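**Project:** Clatis bag-handling cell, maintenance and setup
**Prepared by:** Lilibeth Baluyot, Fikness
**For:** Grundura program office
**Date:** 2020-11-02

## 1. Status

The cell is running on single shift. Work this period covered the gripper, the wrist camera mount and the pick height settings. Two items from the last report are closed: the air line to the tool changer was rerouted, and the loose connector on the wrist cable was replaced. Fingertip pad wear remains open.

## 2. Gripper

The gripper was removed, cleaned and refitted by Ilham Saber. Finger mounting screws were retorqued and marked with paint. Backlash at the finger joints was checked by hand and is within the limit set at commissioning. The jaw was re-zeroed after refitting and the new offset was saved to the controller and to the backup drive.

The pads are the original set. Both show abrasion on the contact faces, with pale specks near the lower end. The drop rate on thin film has gone up since the last report, mostly on bags picked close to the top rim. Grip force was raised in small steps until the drops fell off, but the higher setting creases the film and is not proposed as a permanent fix. 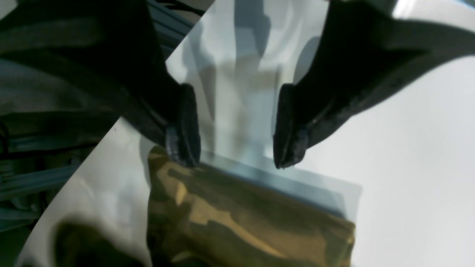

*Fig. 1. Fingertip pads at the upper part of a clear bag, wrist camera view. Wear is visible on both pads.*

Replacement pads are on order from Varghese in two hardnesses. The softer grade will be fitted first. If it marks or tears before the next inspection, the cell goes back to the standard grade and the pick point is moved down toward the closure strip, where the film is stiffer.

## 3. Pick height and camera

Table height was measured at the four corners and the center. The back left corner was low by 2 mm and has been shimmed. Pick height was then reset from the center point. The camera bracket was moved back slightly so that both pads stay in view with the jaw open. Hand-eye calibration was repeated, and the residual is lower than before the move.

A check run of 100 picks was done after these changes, at the raised grip force. 90 were completed without operator action. Most of the rest slipped at the top rim. The run will be repeated with the new pads at the original force.

## 4. Maintenance schedule

- Wipe pads with isopropyl alcohol: every 48 operating hours
- Inspect pads and finger screws: weekly
- Re-zero jaw: after any pad change
- Repeat calibration: monthly, or after contact with the table

## 5. Next period

Fit and test the new pads, repeat the check run, and issue the revised setup sheet in December. One spare pad set per grade should be held at the cell. Approval for that purchase is requested with this report.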